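Dirkovum Open Day

The Dirkovum Open Day is a yearly public visit to the robot hall at Dirkovum, a shared engineering workshop on the northern edge of Ernville. It is best known for its bin-picking demonstration, in which a robot arm lifts mixed household objects and toys out of a metal bin and places them in a second bin next to it. The event is normally held in July. One edition was held in October 2020, after the summer date was put back.

Background

Dirkovum occupies a former seed warehouse beside the goods line in Ernville. The building was divided into workshops after the seed business left, and the largest ground-floor room became the robot hall. The hall was first opened to visitors as part of a wider local event, when several workplaces on the same road let the public in on the same afternoon. The other workplaces dropped out over the following years and Dirkovum carried on alone.

Early open days had no fixed programme. Visitors walked along a taped line on the floor and stopped wherever something was running. Staff answered questions at the benches, and a printed sheet listed the machines by bench number. The arrangement led to long waits at the busiest benches, while the far end of the hall was often quiet. A timed programme was brought in at the third open day and has been kept with small changes.

Programme

The visit is divided into three parts: a short talk in the entrance room, the tour of the hall, and the bin-picking demonstration. Groups leave the entrance room at set times and each group stays together until the demonstration has ended. Visitors may then go back to any bench they wish to see again, as long as the next group is not being shown it.

The talk covers the history of the building and the safety rules. Visitors are asked to stay behind the rail, to keep bags off the benches and not to use flash while an arm is moving. Children are admitted with an adult. The rail was originally a rope, replaced by a fixed barrier with a lower bar after complaints that small children could walk under it.

The tour takes in the machine shop, the cable bench and the store where grippers and spare fingers are kept. A drawer of broken fingers is usually left open for visitors to look through. It holds bent, cracked and worn parts from earlier work, each with a paper tag giving the date it was taken off.

Bin-picking demonstration

The demonstration uses an industrial robot arm with a two-fingered gripper. Two metal bins with sloping sides are placed one behind the other within its reach. A set of objects is tipped into one of them without being arranged. The arm then picks the objects out one at a time and drops them in the other. Once the first bin has been cleared, the work is run in the opposite direction, so that the demonstration can go on all day without anyone having to refill a bin by hand.

Objects are chosen for their differences in shape, weight and surface. Hard, shiny things are mixed with soft ones, and flat things with round ones. Items that roll are limited to a few in each load, as they tend to settle in the corners. Glass is not used. Objects with strings or long ribbons were tried at one of the early open days and were withdrawn when they wound themselves round the fingers.
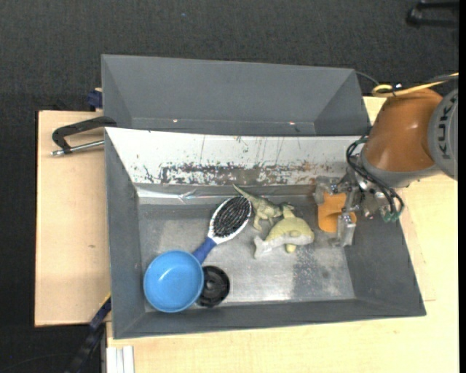

A run is started by a member of staff from a desk outside the rail. The system takes a view of the bin from above, works out a number of possible grips and chooses between them. The arm then moves over the bin, lowers the gripper, closes the fingers and lifts. If the fingers close completely, the system takes it that nothing has been caught and begins again with a new view. If they stop part of the way, the arm carries on to the other bin.

Corners and walls are the main source of difficulty. A thing lying flat against the side of the bin leaves little space for a finger to pass down behind it. Bowls can be gripped by the rim, but only where the rim stands clear of the wall. Flat discs are harder, as there may be no edge high enough to hold. Hairbrushes are usually taken by the handle or across the head, and the result depends largely on how the brush has come to rest. Soft toys are regarded as the easiest load, although a plush toy can hide a smaller object underneath it and bring both up together.

When several attempts have failed on the same object, the arm may be told to push it towards the middle of the bin with closed fingers before trying again. This step was added after the second open day, when one shallow dish stayed in a corner for most of the afternoon. Visitors often remember the pushing movement better than the picking, and it is mentioned in many of the comment cards kept at the entrance.

Results board

A board beside the rail shows the number of attempts and the number of objects moved. It is set back to zero each morning and is not altered between groups. At the October 2020 edition the board closed at 218 attempts, of which 214 were recorded as having moved an object. The workshop has never published the figures as a measure of how well the system works. The load on that day was made up largely of soft toys, and a second object carried along by accident was not counted separately.

The board was written by hand at first. It was replaced by a screen that takes its figures directly from the control desk, but the old board is still hung on the wall behind it and carries the totals from the last day on which it was used.

Equipment and support

The bins and the benches beneath them belong to Dirkovum. The bins show a good deal of wear, mostly scratches and rubbed paint on the sloping walls, and have been kept in use because the picking software was set up with their size and shape. They are clamped in place before a demonstration. A shift of even a small distance would mean that the positions stored for the walls no longer matched the real ones, and the fingers could strike the metal.

Multico, a local supplier of workshop fittings, provided the rail and the first set of benches. The Figueiredo bakery, which stands across the road, has supplied food to the entrance room since the timed programme began. Neither has its name on the equipment. There is no charge for entry, and the cost of the day is met from the rent paid by the workshops in the building.

Spare objects are kept in crates under the control desk. Many were given by visitors, who may leave a toy or a household item at the entrance for use in later loads. Gifts are checked for sharp edges, loose parts and batteries. Those that pass are added to the crates without any record of who gave them, and they are not returned.

Changes in the October edition

The October edition differed from the usual July event in several ways. Groups were made smaller, the entrance talk was moved into the yard, and the benches at the cable end of the hall were left out of the tour. The drawer of broken fingers was shown behind a clear cover. Places had to be booked in advance, where previously visitors had simply joined a queue at the gate.

The demonstration itself was run as before, though for longer with each group. Staff used the extra time to show the same load picked at full speed and at reduced speed. The slower run was intended for visitors who wished to follow the order in which objects were chosen. Several groups asked for it to be repeated, and a slow run was kept in the programme when the event went back to its summer date.

Reception

The open day is listed in the Ernville town guide under places of work open to the public. Comments from visitors have mostly concerned the length of the wait and the view from the rail. The rear bin is harder to see than the front one from where most visitors stand, and a sloping mirror was hung over the benches for one edition. It was taken down because reflections from the hall lights disturbed the overhead view used by the system. A raised step was later built along part of the rail, with a ramp at one end.

Schools are offered a separate morning visit, which follows the same route but leaves out the machine shop. Pupils are asked to guess which object the arm will take next and to mark their guess on a card before the run begins. The cards are taken back to school and are not collected by the workshop.

See also

Bin picking
Industrial robot
Robot gripper
Ernville goods line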